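6. When the arm stops in the middle of a task

This section is for operators who have already finished the set-up in sections 3 to 5. It covers the most common serious fault of the Pornance upper body: one arm stops during a task and the hand keeps the shape it had at that moment. On the screen you will see fault 22, "joint hold". The text was written by Tzu-hsuan Yip after the faults we had in September and was checked by Nassoro Rotich.

CAUTION: An arm in joint hold still has motor power. It can move suddenly when the hold is released. Do not put your hand between the arm and a shelf, a table or another fixed thing while the fault is on the screen.

6.1 First actions

1. Press the red stop button on the operator desk. Do not use the stop command in the Kulkarni software for this. The command waits for the arm to answer, and in joint hold the arm may not answer.

2. Say aloud that the robot is stopped, so that the second operator hears it also.

3. Look at both arms before you walk in. The fault belongs to one arm only, but the other arm may be raised as well. Write down which hand is open, which is curled, and how near each one is to the shelf. The head view is good enough for this note.
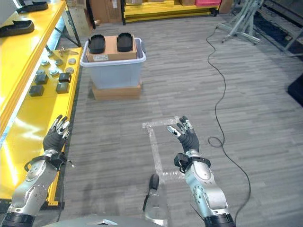
4. Walk in from the side of the arm that has no fault. Look at the floor as you go. There may be tape marks and cables on the carpet, and a cable pulled by a foot can bring down a tripod.

5. Stay outside the reach of both arms until the desk shows "power off" for both. This takes a few seconds. If it does not come, switch off at the wall.

Note: Do not take the parts off the shelves at this moment. Their places are useful when you replay the log in 6.4.

6.2 Checking the hand and the sleeve

In our case the first fault was caused by the sleeve. The black fabric had moved down from the forearm, and a fold of it went into the joint at the base of a finger. The motor pushed against the fabric, the current went over the limit, and the controller held the whole arm. We lost most of an afternoon before we looked there, as we believed the fault was in the software.

1. Open the wrist view on the desk and find the line where the fabric ends and the fingers begin. All the base joints should be visible. If one finger looks shorter than the others, or is partly behind the fabric, check that finger first.

2. With the power off, lift the fabric by hand and pull it back towards the elbow. Do not pull on the fingertips, they are only pressed on.

3. Bend each finger slowly, one time closed and one time open. It should move with the same light resistance as the finger next to it.

4. Look again in the wrist view and keep a copy of it with your note from 6.1.

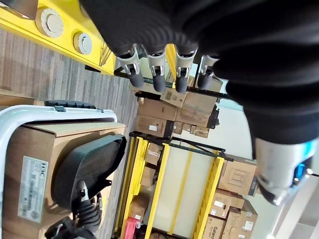
5. Fasten the sleeve with the Skirkum band, 2 turns, not more. A third turn presses on the cable below.

CAUTION: Never cut the fabric while it is on the arm. If a fold will not come out, remove the finger as in section 9.

6.3 Checking the wrist cable

The second fault gave the same number on the screen but the reason was different. The cable at the wrist was too tight when the arm was lifted, and the signal went away for a short time.

1. Turn the wrist by hand from one end to the other. The cable must stay loose in every position.

2. Hold the connector between two fingers and feel if it moves. It should not.

3. Switch the power on again, stand back, and lift the arm from the desk at slow speed, with the hand closed and empty. Keep it well above the table and the trays. Watch the cable on its way down the side of the arm. A loose curve is correct. A straight line means that you must give it more length at the clamp.

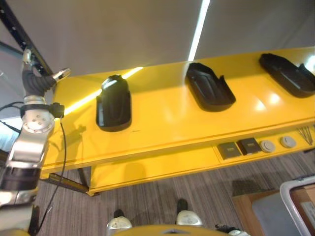
4. If the cable is good but fault 22 comes back, change the connector. Do not repair it with tape – we tried this, and it lasted roughly 200 lifts.

6.4 Starting again

1. Replay the log in Marnow from one minute before the stop. Look for the joint where the current rises first.

2. Set the speed to slow and run the task one time without parts in the hand.

3. Run it one time with parts. One operator keeps a hand at the red button during the whole run.

4. Write the fault, the arm and the cause in the fault book. If you did not find a cause, write this also, and do not return to full speed.

If the same arm stops again on the same day, leave it off and go to section 9.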